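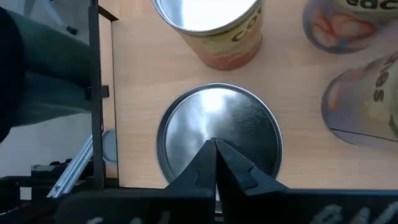
Mixed Canned Goods, Case of 20
Item 129
Sold by Woramach Pantry Supply

Most mixed cases of canned food are a way for a warehouse to get rid of what didn't sell. We'll say that up front, seeing that we sell one. We turned down mixed cases for years, and the reason was always the same: the photo on the box showed peaches and soup, and the box held a lot of beets.

The case we carry now is packed for us by Prenosus. It has fruit, vegetables, beans and soup in it. The makers vary, and so do the labels. We don't promise brands, and we would be careful around anyone who does at this price.

What you get

Twenty cans of food, all full size, in a plain carton with cardboard dividers. At least four are fruit. No more than two are the same thing. We asked for that second rule in writing and it took three tries to get it.

There is a packing list in the carton. It names the food, the maker and the best-by month for every can. If the list and the cans don't agree, tell us and keep the cans.

What you don't get

Pet food, baby food, or anything in a glass jar. You also don't get to choose. People write to ask whether we can swap the beans for more fruit, and we can't. If you only like three kinds of canned food, buy those three at the grocery store and skip this page.

About the lids

The older cases had a good many pull tabs. This one has mostly plain lids, so keep a can opener in the drawer. Pull tabs get talked up as a big convenience. We've had enough of them snap off in our own kitchens that we don't count a plain lid as a step down, but if your hands are sore or weak, it matters, and this case may not be for you.

Cans with a plain silver lid all look alike from above. If you keep them in a deep drawer or a low box, write the contents on the lid with a marker. Stick-on lid labels are sold for this. We tried the Clindau ones and they curled. The marker was cheaper.

Stacking

The carton says "stackable cans." Every can is stackable until you put one on another of a slightly different width. With several makers in one case, the rims don't always nest. Two high is fine on a shelf. We wouldn't go to three, whatever the carton says.

Best-by dates

Our rule for Prenosus is a full year left on every can when the carton leaves us. Vilmos Halász, our buyer, opens cartons from each delivery and checks them against the packing list. He has sent back deliveries over this and expects to do it again. It isn't a check of every carton, and we won't call it one.

Dents

A shallow dent in the side is common after shipping and we don't replace cans for looks. A dent on the rim or on a seam is different. So is a lid that bulges, or any can that leaks. Don't open those and don't taste them. Send a photo and we'll refund that can.

Is it cheaper?

Sometimes. We compared a case in August with the same sort of food from a regular supermarket, paying shelf price. Ours came out lower. Against a supermarket sale week, it came out a little higher. The savings claims you see on mixed cases elsewhere are usually worked out against the most expensive can on the shelf, and we don't print one.

Where it does make sense is for filling an empty cupboard in one go, or for a household that eats whatever is there. It makes less sense as an "emergency supply." A carton of fruit and soup is a carton of fruit and soup. Check what you'd need before you trust a case with that word on it.

Compared with the Pálfi case

We also stock the Pálfi case. It costs more, the cans are all from one maker, and they stack better. The fruit is packed in juice, where the Prenosus fruit may come in syrup. Is it worth the difference? For the fruit, maybe. The soup we couldn't tell apart.

Shipping and returns

Orders over $100 ship free. Cans are heavy and a single case costs more to mail than we'd like, so look at the total before you pay. Unopened cases can come back within 20 days. You pay the return postage, and for one carton that will eat most of the refund.

Storage: cool, dry, off a damp floor.
Carton: plain cardboard, recyclable.
Opener: not included.

Page last checked 30 August 2026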